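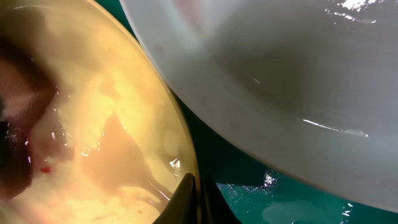

Yellow bowl and white bowl, with a finger of Nila's gripper against the yellow one.

BASHOLM DISH HANDLING GROUP
Minutes of the meeting held in the upstairs room at Basholm

Present: Miroslava Savchuk (chair), Kiros Zeleke, Brayan Muñoz, Damir Halilović (minutes)
Apologies: Nikola Ivanov, who sent written comments on items 3 and 5

1. Minutes of the September meeting
Agreed, with one correction. Under item 4 the spare finger pads were said to have been delivered. They had been ordered. They have since come and are in the grey cabinet.

2. Report of the fault
Kiros went through his report, which had been sent out beforehand.

Nila was doing the afternoon run of mixed bowls. It had taken hold of a ceramic serving bowl by the rim and was carrying it to the rinse side when it stopped with fault 269 (finger position lost). The arm held still, as it should. The gripper did not hold. The fingers opened while the bowl was over the edge of the worktop, and the bowl fell to the floor and broke.

Brayan was standing at the rinse side and was hit on the shin by a piece. He had a small cut, which was cleaned and covered. It has been entered in the accident book. He finished his shift.

Brayan added that he had been inside the yellow line when it happened. He had stepped over to move a rack that was in the way, and had not pressed pause first. He said this was common when the racks back up, and that he had seen others do it.

Miroslava asked for it to be minuted that the purpose of the report is to find out what happened and that no one is being disciplined over it.

3. Cause
The log shows that the controller restarted the gripper as soon as it lost the finger position. On restart the gripper goes to its home position. Home position is open.

Kiros has repeated this on the bench with a bowl held over a padded tray. Each time the fault was forced, the fingers opened. With the previous version of the gripper software the fingers stayed shut. The new version was put on in September by Trastura during the service visit. The service sheet lists the update but says nothing about a change to the restart.

As to why the position was lost in the first place, Kiros is less sure. The connector on the finger drive had food residue in it, and he thinks this is the likely cause, but the fault did not come back when he left the connector as it was and ran the arm without a load. Nikola's written comment was that the cable has also been bent tightly at the wrist for a long time and should be changed whatever the connector looks like. Agreed.

Damir asked whether the same fault had come up before. Kiros had searched the log. In 1,138 lifts since the last full service there were 2 cases of fault 269, this one and one earlier. The earlier one happened with the gripper empty, so it was cleared at the panel and not reported.

Miroslava said that a fault cleared at the panel should still go in the book. This was already the rule.

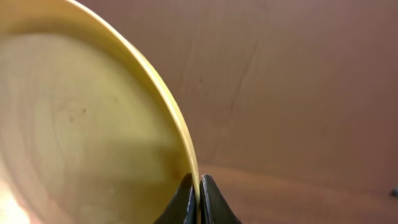
Last changed: October 4, 2023, by D. Halilović

4. Rim grip
There was a longer discussion about picking bowls up by the rim. With this grip the wall of the bowl is held between the two fingers and there is nothing underneath. Brayan would like heavy bowls taken off Nila altogether. Kiros said the grip itself had given no trouble on wood or plastic and that the broken bowl was well within the weight allowed. He would prefer to keep the grip and lower the carrying height, so that a dropped bowl lands on the worktop.

Damir pointed out that the route to the rinse side crosses a gap in the worktop, and lowering the arm does nothing there. Kiros agreed. The route could go along the back, which is slower. He will measure how much slower.

Decided: ceramic and glass are to be cleared by hand until further notice. Wooden and plastic bowls may be used for testing, with the floor area clear. The white bowls are to be treated as ceramic unless someone has checked the underside.

5. Return to use
Nila stays out of normal service. Before it goes back:

- the older gripper software is to be put back on, or Trastura is to supply one that keeps the fingers shut on restart
- wrist cable and connector changed
- forced fault test repeated with a bowl held by the rim
- 300 lifts without fault 269, someone watching throughout

Nikola's comment was that the lifts should be done with dirty bowls as well as clean ones, as grease on the pads changes the grip. Accepted. Kiros asked how dirty. Left to him.

Miroslava will write to Trastura and ask for the change notes in full. She will also let Limsakul know, as they have the same gripper and had the same service visit. Damir has telephoned them already but only reached the front desk.

6. The yellow line
The line is worn away near the rack stand. Brayan will repaint it. The rack stand is to be moved to the other side of the door so that racks can be reached from outside the line. Kiros was asked whether a gate or a light curtain could be fitted. He will get a price. Until then, pause is to be pressed before anyone steps over, and if the pause button is out of reach, leave the rack.

7. Other business
The drain under the rinse side is slow again. Damir to report it.
The label printer has been found.

Actions
Kiros: cable and connector, forced fault test, timing of the back route, price for gate or light curtain
Miroslava: letter to Trastura, notice to Limsakul
Brayan: line, rack stand
Damir: drain, copy of these minutes to Nikola

Next meeting to be called when the test lifts are finished.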